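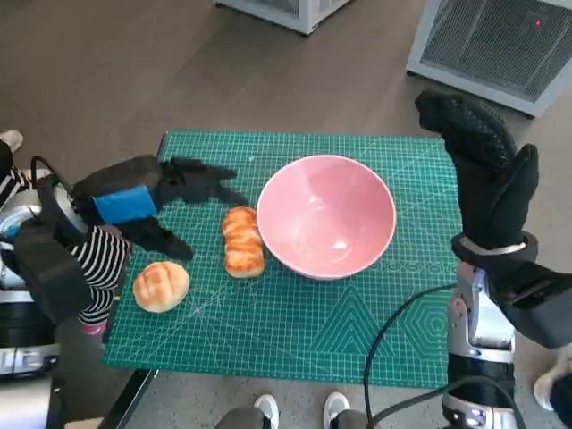
Kohei Hattori wrote to us that he had tightened all the bolts of his table with full force on the first evening, and in the morning the table stood on three legs only. He asks whether he must take everything apart again, or if it is enough to turn the adjustable feet.

It is enough to loosen the frame bolts by one turn, put the table on its place and repeat the leveling from step 9. Please read this section to the end before you start, also if you have built such a table before.

Section 4. Assembly and Leveling of the Panasiuk Kitchen Work Table

4.1 Before you begin

The table is delivered in two cartons. The long carton has the top, and the short one has the legs, the rails and the bag with hardware. The top weighs 31 kg and must be lifted by two persons. The highest load on the finished table is 193 kg, if the load is spread over the whole surface.

You will need:

a hex key, 6 mm (in the hardware bag)
a cross-head screwdriver of medium size
a spirit level, better a long one
a pencil
masking tape
a drill, only if you will fix the table to a wall
a blanket or the opened long carton, for protection of the floor

Do not use a cordless screwdriver for the frame bolts. It is allowed for the wood screws under the top, on the lowest setting.

CAUTION: The lower edges of the steel rails can be sharp before the plastic covers are put on. Wear gloves in steps 1 to 8.

4.2 Choosing the place

Leave 1,000 mm of free floor on the side where you will stand. If a drawer or an oven door opens toward the table, measure from the opened door and not from the closed one. The back side may touch the wall, but then the rear feet are difficult to reach, and you should do the leveling first and push the table back at the end.

Wooden floors and old tiles are almost never flat. Put the spirit level on the floor in both directions and remember which corner is the lowest. At this corner you will need the foot with the longest thread, marked with a white ring. The three other feet are equal.

Do not place the table over a floor heating outlet or directly beside a radiator. The top is made from solid beech and it will move with dry warm air, most of all in December, when the heating works the whole day.

4.3 Building the frame

1. Lay the blanket on the floor and put the four legs on it with the painted sides up. Each leg has a letter stamped on the inner side, near the upper end. A and B are the front legs, C and D are the rear legs.

2. Push one plastic cover onto the lower edge of each rail. They go on hard when the room is cold. Warm them in your hands for a minute, then they are softer.

3. Join legs A and B with the long front rail. Put in two bolts at each end and turn them by hand until they hold. Do not use the hex key yet.

4. Do the same with legs C and D and the long rear rail. The rear rail has two additional holes in the middle. These holes must look to the wall.

5. Stand up the front part. The second person holds it. Connect the short side rails, first the left one and then the right one, again by hand only.

6. Bring the rear part to the side rails and put in the last bolts. If a bolt does not catch, do not force it. Pull it back, shake the leg a little and try again. A bolt that goes in crooked will damage the thread in the leg, and a damaged leg can only be exchanged.

7. Screw in the four feet until they stop, and then turn each one back by three full turns. In this way you have room to correct in both directions.

8. Tighten all the frame bolts with the hex key until you feel the first resistance, and not more. The frame will still be a bit loose when you push it with the hand. This is correct at this stage.

NOTE: In earlier tables the bolts came with spring washers in a separate small bag. In the present version the washer is already on the bolt. If you find a small bag as well, these are spare parts, please keep them.

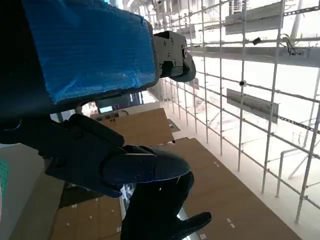

9. Put the frame on its final place, or half a meter before it if the rear side will touch the wall. Lay the spirit level on the front rail and correct with feet A and B. Then lay it on the left side rail and correct with foot C only. Foot D comes last. Turn it down until it touches the floor and cannot be moved by a finger anymore.

10. Go around the frame and press on each corner. When nothing knocks, tighten all the frame bolts fully. Work crosswise: A, D, B, C. Check the level one more time after this, because the tightening can pull the frame by a small amount.

11. Turn the lock nut of each foot upward against the leg. Hold the foot with the other hand so that it does not turn together with the nut.

If the table rocks later, open the lock nuts first. We receive back legs every year where somebody turned the foot with the nut closed, and the thread is gone.

4.4 Mounting the top

12. Wipe the upper side of the rails with a dry cloth. Lift the top with two persons and lower it from above. Do not slide it over the frame, it makes scratches in the oil finish and these are hard to remove.

13. The top must stand over the frame equally at left and right. At the front it stands over more than at the back. Measure on both corners. Mark the position of the rails on the underside with a pencil, in case the top moves when you are screwing.

14. Screw the top on with the wood screws, through the long slots in the rails. Each screw sits in the middle of its slot. Tighten until the head touches the metal and then stop. The wood becomes wider in humid months and narrower in winter, and the screws must be able to travel with it. If they are pulled too strong, the top can crack along the grain.

Roksolana Dmytriv from our workshop recommends to put a thin line of wax on each screw before it goes in. This is not required for the warranty, but we do it ourselves with every table in the showroom.

4.5 Fixing to the wall (optional)

Fix the table to the wall if you work heavy dough by hand on it, if there are small children in the house, or if the floor is very smooth. The wall set from Plastmont is sold separately and has two angle brackets, four plugs and four screws. For hollow walls you need other plugs, please ask in a building store what is suitable for your wall.

CAUTION: Before drilling, make sure that there are no cables or pipes behind the wall. In kitchens they are often run at the height of the work surface.

15. Hold the angle bracket against the rear rail and mark both holes on the wall with the pencil. Pull the table away.

16. Drill with the 6 mm bit. Stick a piece of masking tape around the bit at the depth of the plug, and stop when the tape reaches the wall.

17. Clean the dust from the holes, push in the plugs and screw on the brackets. Push the table back and connect the brackets to the two additional holes of the rear rail. Use the two remaining bolts from the hardware bag.

4.6 First oiling of the top

The top comes with one thin layer of oil, which is only for the transport. Before the first use you should oil it two times with the Wotport hardwax oil from the carton, or with another oil that is declared safe for contact with food. Let it dry overnight between the two layers, with the window a little open. Do not put any oil where the top touches a painted wall or a tiled edge -- protect these places with tape first. 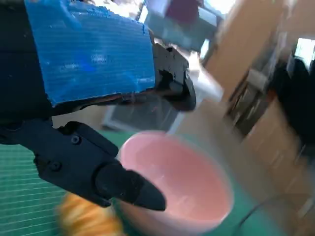
Oil runs under a bad tape edge very quickly, and on a white wall the yellow line stays for always. Press the tape down with the back of a spoon along the whole length. Take a color which you see well against the wood and the wall. Bright blue, as on the taped block in the picture, is easy to find again in the evening when you remove it. The lower edge of the tape there is ragged and uneven, and an edge of this kind must not be on the side where the oil comes. Cut the end with scissors and lay the factory edge of the roll toward the wood. Pull the tape off before the oil is hard, slowly and flat against the wall.

18. Pour a small quantity of oil on a cotton cloth and rub it in along the grain. The surface should shine evenly but have no puddles.

19. Wait fifteen minutes and wipe off everything that was not taken in by the wood.

20. Repeat on the next day. Do not forget the narrow sides and the end grain, which drink the most.

CAUTION: Cloths with oil can catch fire by themselves when they lie crumpled together. Spread them flat outside to dry, or keep them under water in a closed metal can until you can dispose of them.

After the second layer leave the table without load for two days. Light things can be put on it from the third day, hot pots only with a trivet, now and later.

4.7 Control after four weeks

Check the frame bolts once more after four weeks of use. New paint settles under the bolt heads and one or two of them will usually accept a quarter turn. Check also the lock nuts at the feet and, if you have it, the wall set.

If the table makes a creaking sound when you lean on it, find the corner and loosen the two bolts there, press the leg to the rail with the knee, and tighten again. If the sound comes from the top, the reason is mostly a wood screw that stands at the end of its slot. Take it out and set it again in the middle.

Spare bolts, feet and plastic covers can be ordered from the Hidbridge parts desk. Please give the letter of the leg and the number from the label under the front rail. The desk answers the telephone until four in the afternoon.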